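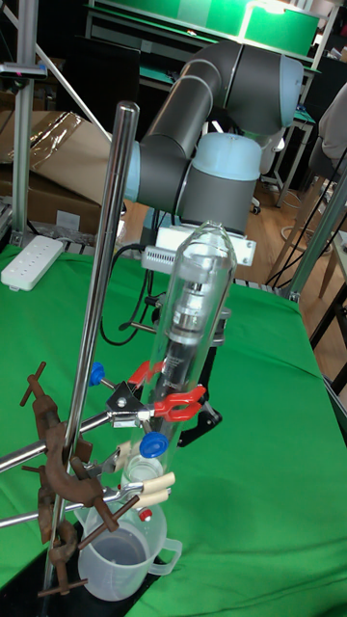 I own one retort stand, which is one more than most people I know, and I have developed opinions about it.

It came from a school clearance in Warnadmont last summer, in a box marked "misc. heavy." The base is black, the rod is chrome, and the whole thing weighs enough that I carried it to the car in two trips, counting the one where I put it down and thought about my life. The clamps came later, from Dolores Blackwood, who taught chemistry for 21 years and kept a drawer of them the way other people keep takeout menus.

My first opinion is that the brown cast holders with the T-shaped screws are the best part of the entire arrangement. You can turn them with cold hands. You can also overtighten them with cold hands, and then you get to explain to your spouse why there are pliers in the dish rack.

Second, jaw coatings matter more than the catalogs let on. Red-coated jaws for a tall glass tube, every time. The cream padded ones are kinder and I use them lower down for small stuff, but I don't trust them with anything I'd be sorry to sweep up. I paid six dollars for my last pair and they have already started to feel like it.

Third, put a cloth down. Bright green is good. Clear glass on a white counter is a magic trick, and a little red cap on a brown floor is gone until you move out. On green I can find both, even after dinner.

Dolores also swears by parking a plastic jug at the foot of the stand, whatever you're doing. I thought this was fussy. Then in July I knocked over a vial with its blue cap sitting neatly beside it, and now I own a jug – with a handle, because she was firm about the handle.

Next up is a second base, if I can find one that doesn't rock. Itziar Carretero says hers has a folded bus ticket under one corner and has been level for years.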